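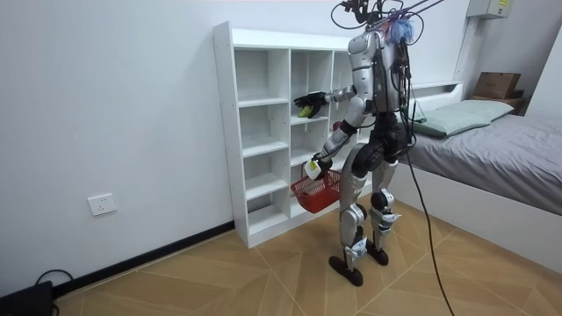

Stonidari Room Storage Project
Progress report to the Karkard Fund, second period
Prepared by Rima Qudah
15 April 2024

1. Purpose of this report

The report covers work done on toy storage and daily tidying in the small bedrooms at Stonidari. It follows the format agreed with Gayan Haque at the start of the grant. Spending is in section 6 and open items are in section 7.

The grant pays for open shelving, carrying baskets, labels and the staff time needed to set up and test a tidying routine in rooms with a bed and limited floor space. It doesn't pay for beds, flooring or wall repairs.

2. Work completed

White cubby shelving is now standing in both test rooms, 2 units in all. Each is freestanding and set against a plain wall. The first plan called for closed cabinets with doors. This was dropped after the measuring visit, when Lautaro Orellana found that a door swung open at knee height left too little room to pass between the cabinet and the bed. Open cubbies need no swing space, and the contents can be checked from the doorway.

Placement was settled as follows. The unit stands clear of the bed so that a person with a basket can stand square to it. The floor in front is kept free of rugs. In the second room the unit had to be moved once, after the first position turned out to block a wall outlet.

Toys from both rooms were sorted, washed and entered on the inventory. The inventory holds 1,581 pieces. Play food is the largest group and also the one most often found out of place, mainly because the pieces are small and roll under the bed. Blocks come next. Books were left off the inventory and are handled by Stonidari's own staff.

3. The tidying routine

The routine was written by Menaka Kodikara and has been changed twice. The current version reads:

Take the empty basket from its place and walk the floor first, starting at the door.
Put loose pieces in the basket without sorting them.
Check under the bed.
Stand in front of the shelf and hold the basket by the handle, close to the lower cubbies.
Move pieces one at a time from the basket to the cubby with the matching label.
Put anything broken or unlabeled in the end cubby for review.
Return the basket.

The earlier version had the basket set down on the floor during step five. Test runs with the basket on the floor took longer, and pieces were more often dropped between basket and shelf. Holding the basket in one hand and placing with the other removed most of the bending. The drawback is weight. A full basket of blocks is tiring to hold through a whole run, and the routine now limits block loads to half a basket. Play food can be carried in a full load.

The one-at-a-time rule was questioned by Mohammed-Awal Wumbei, who thought it slow. We tried tipping the basket directly into a cubby. It was faster at the shelf, but mixed groups then had to be sorted later, and the total time was higher. The rule stays for play food and small figures. Blocks may be tipped if the basket holds nothing else.

4. Baskets

Three basket types were compared: a fabric bag, a solid tub and a plastic basket with mesh-patterned sides and a handle. The fabric bag was rejected early. It folds in on itself and cannot be emptied with one hand. The solid tub is strong but has no single handle, so it has to be put down.

The handled plastic basket was chosen. It keeps its shape and hangs level when held in one hand. Bright colors were preferred — red in particular is easy to find when the basket has been left in the wrong place. The supplier, Sanitz, has replaced one basket with a loose handle at no charge.

5. Shelf use and labels

Middle cubbies are assigned to the most used groups, play food among them. They sit at a height that an adult can reach without bending or stretching. Lower cubbies hold blocks and other heavy items. The top row is kept for items that staff hand out on request.

Labels have been the weakest part of the work. The first set, printed by Mridha, came away from the shelf edge after cleaning. A second set with a stronger backing was tested for the last part of the period and has held so far, although the test is too short to draw a firm result. Picture labels will be tried next, as several people using the rooms do not read English.

A full tidying run in the first room now takes 20 minutes from the door to the return of the basket. No comparable figure is given for the second room. Its unit was moved partway through the period and the earlier times were not taken under the same conditions.

6. Spending

The grant for this period was 2,000 dollars. Shelving took the largest share, followed by staff time and baskets. The second set of labels was not in the original budget and was covered by the money set aside for cabinet doors. No transfer between main budget lines is requested. Receipts are held at the Stonidari office and can be sent on request.

7. Open items

Wall fixing. The units are stable when loaded from the bottom, but a tall unit in a room used by children should be anchored. Brackets have been ordered. Until they are fitted, the top row will hold light items only.

Label test. To be continued through June, with picture labels in one room and word labels in the other.

Small pieces under the bed. A low barrier along the bed frame has been suggested. Lautaro Orellana will check that it doesn't get in the way of floor cleaning.

Inventory. A recount is planned before the next report, with losses listed by group. Menaka Kodikara will send the updated sheet to Gayan Haque separately.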